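실내재료학 강의 노트
4주차: 주방 상판용 석재

1. 대리석의 성질
대리석은 석회암이 열과 압력을 받아 재결정된 변성암이다. 주성분은 방해석이며 모스 경도는 3이다. 화강암보다 무르고 산에 약하다. 식초나 레몬즙이 닿으면 표면이 부식되어 광택이 사라지는데, 이를 에칭이라 한다. 얼룩과 에칭은 원인이 다르므로 구분해서 기록한다. 얼룩은 기공에 색소가 스며든 것이고, 에칭은 표면 자체가 녹은 것이다.

2. 무늬와 마감
무늬는 불순물에서 온다. 검은색과 회색은 주로 탄소질, 녹색은 사문석 계열, 붉은색은 산화철이다. 마감은 유광(폴리시드)과 무광(혼드)으로 나눈다. 유광은 색이 깊어 보이고 주변 물건이 비치며, 에칭 자국이 쉽게 드러난다. 무광은 자국이 덜 보이지만 기름이 더 잘 밴다.

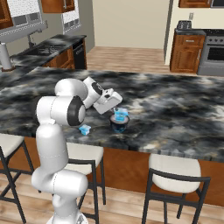
그림 1. 검정·회색·흰색이 섞인 유광 대리석 아일랜드 상판(컴퓨터 렌더링)

3. 판재 배치
아일랜드처럼 면이 넓은 상판은 이음매 위치를 먼저 정한다. 무늬가 강한 석재일수록 이음매에서 결이 끊기는 것이 눈에 띈다. 연속된 판재 두 장을 책처럼 펼쳐 맞추는 방식을 북매치라 한다. 발주 전에 판재 번호를 확인하고, 도면에 결 방향을 화살표로 표시한다. 싱크볼과 쿡탑 타공부는 모서리에서 균열이 생기기 쉬우므로 안쪽 모서리를 둥글게 가공한다.

4. 관리
시공 후 침투성 실러를 도포한다. 실러는 흡수를 늦출 뿐 에칭을 막지 못한다. 청소에는 중성 세제를 쓰고 산성 세제와 연마 분말은 피한다. 물방울을 떨어뜨려 색이 진해지면 재도포 시기로 본다.

5. 사례: 틴데일(Tinddale) 주택
과제 자료에 실린 틴데일 주택은 펠레티에(Pelletier) 석재의 견적을 사용하였다. 견적서의 품번 1224는 유광, 3611은 무광이다. 두 품번의 단가 차이보다 모서리 가공비 차이가 크다는 점을 확인할 것.

과제
틴데일 주택 도면에 이음매 위치를 표시하고 마감을 하나 선택하여 이유를 쓴다. A4 3장 이내, 6월 중 제출. 도면 파일은 수업 자료실에 있다.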